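Filed under: Furniture / Seating / Home office

# Jekberg chair notes

Hello! I'm Delia Quiroga and this is the README for my folder of notes on looking after office chairs, mostly the black one that lives in the flat in Cáceres. It began as a text file called chair.txt, it got out of hand, and now it has headings. Last tidied up on 21 Oct 2018.

If you only came for the fabric cleaning bit, skip down to "Cleaning", I won't be offended.

## What's in the folder

- `measurements.csv` has seat height, seat depth and arm height, all in centimetres. One row per chair.
- `cleaning.md` is the long version of the cleaning notes, with all the products I gave up on.
- `floor.md` is about parquet and what chairs do to it.
- `receipts/` is private, so it's empty in the copy you've got.

The column called `comfy` in the measurements file is my own score and goes from one to six. It's after a full afternoon of sitting, because every chair on earth feels lovely for the first ten minutes (this is how I ended up with the Brendach, which I sold again in January).

## The chairs

There are 3 rows so far:

1. Jekberg, black, with arms. The one I use.
2. Brendach, grey, no arms. Sold. I've left the row in so I don't buy another one.
3. Cakia, a kitchen chair really, but I worked on it for a whole winter so it counts.

The Jekberg is the best of them by miles. The padding on the seat is thick and it doesn't go flat at the front, which the Brendach did almost straight away. The arms are a bit wide for me, so I tend to sit with one elbow on and one off, and my sister says I look like I'm driving a van.

I do wish I'd bought it in a colour. Black is very forgiving of tea and very unforgiving of everything else: crumbs, fluff, toast dust, you name it. On a pale floor it also makes the whole room look as if it's been arranged around the chair. I've got used to that and I quite like it now, especially with the herringbone running off in all directions.

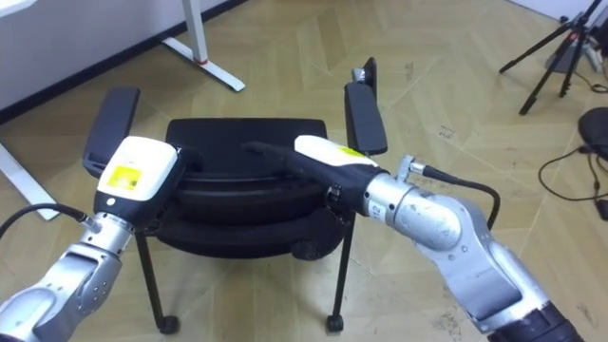
## Cleaning

What I do, more or less in this order:

- Hoover the seat first with the little brush on, then go along the join where the seat meets the backrest. That join is where everything ends up.
- Wipe the arms with a damp cloth and a drop of washing-up liquid. Wring the cloth out properly!
- Do the top curve of the backrest last. It's where hands go when you pull the chair out, so it gets greasy sooner than you'd think.
- Leave it overnight before sitting on it. I've ignored this twice and regretted it both times.

Please don't use the spray foam that everybody recommends. It left a whitish bloom on mine and I spent a whole evening getting it off with a nailbrush.

## The floor

Ours is a light wooden parquet, laid in herringbone, and I fuss over it more than I fuss over the chair. Grit is the main enemy, so I sweep before I hoover and I never drag the chair sideways. Lifting it is a faff but scratches across a herringbone show up at every possible angle.

I did try a clear mat. It slid about and went yellow at one corner, and the floor underneath came up a slightly different shade from the rest. It's gone to the garage now. A thin rug would be better, I think, if I could find one I liked.

## Things I haven't got round to

- Armrest height for the Cakia is blank. It hasn't got any armrests, so I should probably put "none" and stop leaving it empty.
- Seat depth is measured along the middle for two of the chairs and along the side for the Brendach. I can't redo it now it's sold, so take that number with a pinch of salt.
- No weights anywhere. My bathroom scales won't hold a chair steady and I'm not buying special ones.

## Using any of this

Help yourself. Copy it, change it, stick it in your own notes, and if you've got a Jekberg too I'd love a row for it. Use the same column names as mine, please, and keep it in centimetres.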